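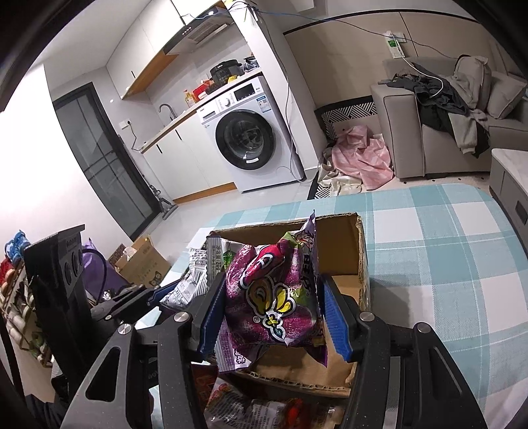
How do people in small flats store snack foods that arrive in bulk? Most leave them in the delivery box and take packets out as they want them, with the box set on whatever surface is nearest.

3.2 Boxes as storage

The Hidenside survey covered 1,014 one-room and studio households. In dwellings of this size the kitchen counter, laundry and sleeping area often share one room, and cupboard space is taken up first by cookware and dry staples. Packaged snacks were seldom moved into cupboards. Figure 4 shows an open cardboard box of mixed snacks resting on a bed with a plaid sheet, a purple bag being lifted from it, and a washing machine beneath the counter in the background.

Respondents favoured the box for two reasons. It could be carried to the bed or table, and its contents could be seen from above without unpacking. Flat packets tended to be stood on end along the sides, while puffed products in larger bags were laid on top. The Rowbotham storage scale, which scores only fixed shelving, does not record this behaviour, and we have therefore added a category for movable containers.

Figure 4. Mixed packaged snacks in an open cardboard box. The purple bag carries a cartoon character and Chinese lettering.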